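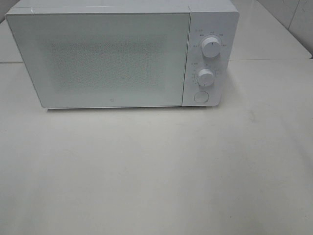 The Last Manual Step at Murerlow

At the Brannigan meal plant in Murerlow, most of the packing line now runs without hands. Reheating tests remain a bench job. Each recipe is checked in a plain white household microwave with two knobs and a round button, the kind many customers own.

In July the company assigned the Danik robot system to tray sealing, and 57 employees moved to other duties. Valquíria Falcão, who sealed trays for four years, now runs the test bench.

"I used to watch the clock," she said. "Now I write down what I taste, and the kitchen reads it."

The change has not suited everyone. Shift lead Settimio Pagano notes that the line is quieter and that new staff have fewer people to learn from – a concern the plant has raised with its training office. Management intends to keep the bench staffed by people through next year, and two more testers are being trained.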